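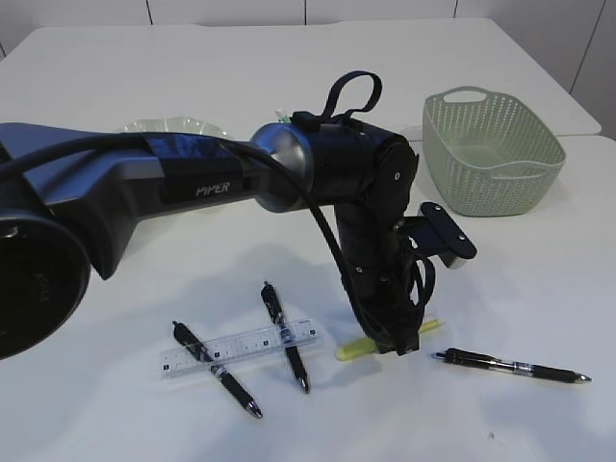
Photo: Birthe Thygesen

I had been trying to get Ishbel Gunn on the phone since September, and when she finally picked up she was in the middle of straining something and asked me to hold. So I held. I could hear a tap running and a radio, and then she came back and said, "Right, vinegar. What do you want to know?"

Ishbel makes vinegar out of apples, pears, leftover wine and, one bad year, a great deal of rhubarb. She sells it under the name Jelusari from a little shop two doors down from the bakery in Grollmont, and if you've eaten anything pickled in that town lately there's a fair chance she had a hand in it. I went over the following week with a notebook and a very empty stomach (a mistake, don't do this).

She started me on the plain cider vinegar, in a spoon. I coughed. She looked pleased.

"People sip it like wine and then they're shocked," she said. "It's an acid! Put it on a potato."

So we put it on a potato, with butter and too much salt, and I'll admit I stopped taking notes for a while.

I'd assumed she grew up doing this, but no. She kept the books for a furniture importer for nine years and made vinegar by accident, when a jug of hard cider got pushed to the back of a pantry and forgotten. "I opened it and it smelled like my grandmother's kitchen. There was this slippery disc floating on top, and my husband wanted it out of the house. I named it Brutum and gave it more cider."

Brutum is still going. It's the mother for nearly everything she sells, split and split again, and she talks about it the way other people talk about a difficult horse. It sulks in cold weather. It doesn't like being moved. When she changed apple suppliers it went quiet for weeks and she was up at night with a flashlight, lifting the cloth to check on it.

"Did that help?" I asked.

"No, it made it worse. They want to be left alone. I know that perfectly well and I still do it."
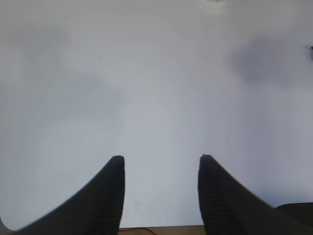
Picture by Birthe Thygesen.

I asked what beginners get wrong, because I have killed two batches of my own and wanted to know if it was me. It was me. I'd been using a jar with a tight lid, and vinegar needs air.

"Wide mouth, cloth on top, rubber band, done," Ishbel said. "And a tight weave, please. Cheesecloth is useless, the fruit flies go straight through it. Use an old pillowcase." She also told me off for starting with a cheap supermarket wine, straight from the bottle. Too strong, she said, and sometimes too many sulfites. She thins hers with water, adds a good splash of live vinegar, and leaves it somewhere warm, around 80 degrees if she can get it, though the shelf over her fridge does fine.

How long? That got me a shrug. Her pear takes longer than her apple, and the red wine takes as long as it takes. She starts tasting after 30 days and goes by her own tongue, and then she lets it rest in the bottle, which I think is the part most of us skip. She poured me a young one and a rested one from the same batch and the difference was silly. The young one was all elbows. The older one tasted like apples again.

Money came up, as it does. The shop covers itself and she does the books, naturally. A restaurant called Shehu takes the pear vinegar by the case for a dressing she won't describe to me ("ask them, it's theirs"), and that order got her through last winter. She's been asked to go bigger and she keeps saying she'll think about it.

"I'd have to buy a steel tank and a pump," she said, "and then I'd be a person who cleans a pump."

I told her the rhubarb sounded good, really. She went off and came back with the last bottle of it, dusty, with a handwritten label, and made me smell it. I take it back — it was horrible, like a wet coat! She keeps it to show people who say they'd like to try rhubarb.

I left with a jar of my own piece of Brutum wrapped in a dish towel, and drove home very slowly. It's on top of my fridge now under half a pillowcase. I have only looked at it twice today.

Jelusari is open most mornings, and Ishbel will split off a bit of the mother for anyone who brings a clean jar.

Birthe Thygesen, 2026-10-20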